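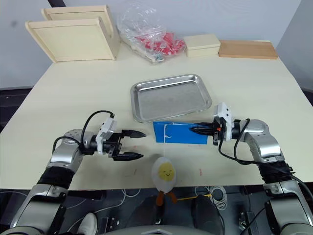
Standards & Practice
By Ida Bauerfeind | May
2 comments | 4 shares

3.2 Handling rules for sharp instruments

The Catisus protocol covers two-arm work with small steel tools. It was drafted at Kaleldale and revised after a trial period at Indari. Every operator reads it before a first session. The rules apply to a closed kit as well as to an open one — a case is treated as sharp until it has been checked. 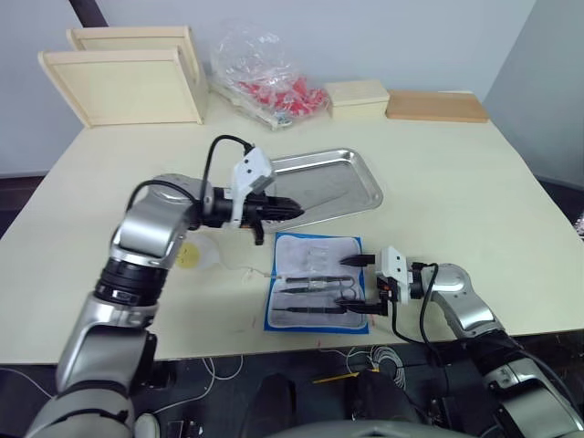 Arm speed is limited whenever both grippers share the work area. An operator who loses track of a blade stops both arms and waits 30 seconds before anyone reaches in. The stop is logged with the time of day and the name of the tool. Finger pads are checked for wear at the start of each shift, as the earlier Negi guideline also required.

Figure 2. Open instrument case between the two fingers of one gripper, with scissors, forceps, a probe and a scalpel handle.
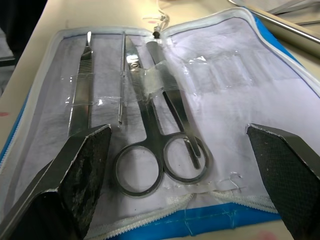

Who may restart the arms after a stop?
Only the operator who logged the stop may restart them, once a second person has confirmed where each blade is.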